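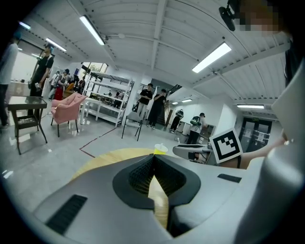

Demo table, yellow cup with the white lid at the far edge, visitors behind.

5 Feb 2025. Open day, Illance hall

Writing this up before I forget it all, and my feet hurt, so forgive the rambling. We had the pale table out on the open floor and ran the hand-held grippers for anyone who cared to stop, and a good many people did care to stop! Phones out, lots of questions, much more patience than I would have had for watching someone pick up a cup.

The usual routine was cup up, cup over, cup down, then let a visitor have a go. I had planned on 50 tries for the day and stopped keeping the tally at 100, which tells you how that went. Almost everyone squeezes too hard at first. The ones who did best were the ones who watched the fingers instead of the cup, and I'd like to put that into the Bavira instructions, as we have been telling new people the opposite since June.

Questions I got more than once: how heavy is it (heavier than you want after an hour), can it hold an egg (I said yes, and now I suppose we had better try it), and what are the square patterns for. My answer on the markers was too long every time. Somebody please write me a two-sentence version.

The folks from Begum stayed quite a while and were lovely about everything. They want to see the Cliladon sorting task next, and I said 6 objects would be a fair start. They had hoped for more. We left it there, on good terms.

For next time: a taller table, my back says so. A second cup in the box. Keep the talk short and hand the gripper over sooner, people light up when they hold it. And the recording folder was at 1,194 clips when I packed up, so whoever is in first tomorrow, please start the copy before you do anything else with that laptop. Labels still to do, I haven't touched them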